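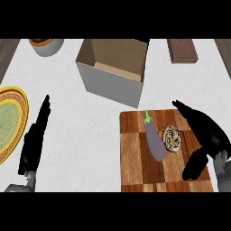

그림 1. 양팔 로봇 셀의 시뮬레이션 화면. 체크무늬 도마 위에 가지와 둥근 빵이 놓여 있다.

3. 시뮬레이션 셀의 설정과 유지 관리

3.1 셀 구성
본 과제에서 사용한 셀은 주방 조리대를 모사한 가상 환경에 로봇 팔 두 대를 배치한 것이다. 제어 프로그램은 Eron, 장면 파일 관리는 Brarna 저장소를 사용하였다. 두 팔은 조리대의 같은 변에서 작업 영역으로 진입하며, 양쪽 모두 검은색 그리퍼를 장착하였다. 상판은 흰색 대리석 재질로 지정하였고, 물체로는 골판지 상자, 접시, 도마, 가지, 빵 등을 불러온다. 그림 1은 오른팔 그리퍼가 도마 위쪽에 있고 왼팔 그리퍼가 비어 있는 시점의 화면이다.

3.2 기준 좌표 설정
초기 설정에서는 Ignacio Arroyo가 작성한 장면 파일을 그대로 사용하였다. 이 파일은 두 팔의 베이스 좌표를 각각 독립된 원점으로 정의하고 있어, 한쪽 팔의 목표 자세를 수정하면 다른 쪽과의 상대 거리를 다시 계산해야 했다. 이를 상판 중심을 원점으로 하는 단일 좌표계로 변경하였다. 변경 후 물체 자세는 모두 상판 좌표계 기준으로 저장한다. 기존 파일은 변환 스크립트로 일괄 처리하였으며, 변환 대상은 1,191개였다.

3.3 그리퍼 고장과 수정
9월 시험 중 오른팔 그리퍼가 닫힘 명령을 받은 뒤에도 완전히 닫히지 않는 현상이 반복되었다. 로그를 확인한 결과 명령값은 정상이었으나 손가락 관절의 실제 각도가 목표에 도달하기 전에 멈추었다. 원인은 두 가지로 정리된다.

첫째, 손가락 충돌 메시가 외형 메시보다 크게 생성되어 도마 윗면과 먼저 접촉하였다. Sayaka Nagano가 충돌 메시를 볼록 다면체로 분할하여 다시 작성하였다.
둘째, 관절 감쇠 계수가 좌우 팔에서 다르게 입력되어 있었다. 왼팔 값을 기준으로 통일하였다.

수정 후 개폐 명령을 3,000회 반복하였고, 동일 현상은 재현되지 않았다. 다만 이 시험은 물체가 없는 상태에서 수행한 것으로, 가지처럼 길고 곡면인 물체를 쥘 때의 접촉 안정성은 별도로 확인해야 한다.

3.4 정기 점검 절차
장면 파일이나 로봇 모델이 변경되면 다음 순서로 점검한다.

1) 두 팔을 초기 자세로 되돌리고 관절 각도를 기록한다.
2) 좌우 그리퍼를 50회씩 개폐하고 최종 각도 편차를 확인한다.
3) 도마 윗면까지 그리퍼를 하강시켜 접촉 시작 높이를 측정한다.
4) 물체를 배치한 뒤 정지 상태에서 미끄러짐이나 관통이 없는지 확인한다.
5) 두 팔의 동작 범위가 겹치는 구간에서 상호 충돌 검사를 실행한다.
6) 결과를 Brarna에 등록하고 이전 기록과 비교한다.

3)에서 측정한 높이가 이전 기록과 다르면 4) 이후를 진행하지 않고 충돌 메시부터 다시 확인한다. 물체의 초기 배치는 난수 시드로 고정하며, 점검용 시드는 59를 사용한다. 점검 담당은 Florencio Arrieta이며, 매주 수요일에 변경 이력이 있는 경우에만 수행한다.

3.5 남은 문제
4)의 관통 검사에서 둥근 빵의 바닥면이 도마 안으로 파고드는 사례가 남아 있다. 접촉 강성을 높이면 관통은 줄지만 물체가 미세하게 진동한다. 시간 간격을 줄이는 방법도 시험하였으나 계산 시간이 늘어 반복 실험에는 적용하지 않았다. 현재는 기본 강성을 유지하고, 빵의 충돌 형상을 단순 원기둥으로 대체하는 방안을 Crescencio Cabello가 검토하고 있다. 대체 형상의 높이와 반지름은 외형 메시의 경계 상자에서 산출할 예정이며, 적용 결과는 5장의 파지 실험 조건에 반영한다.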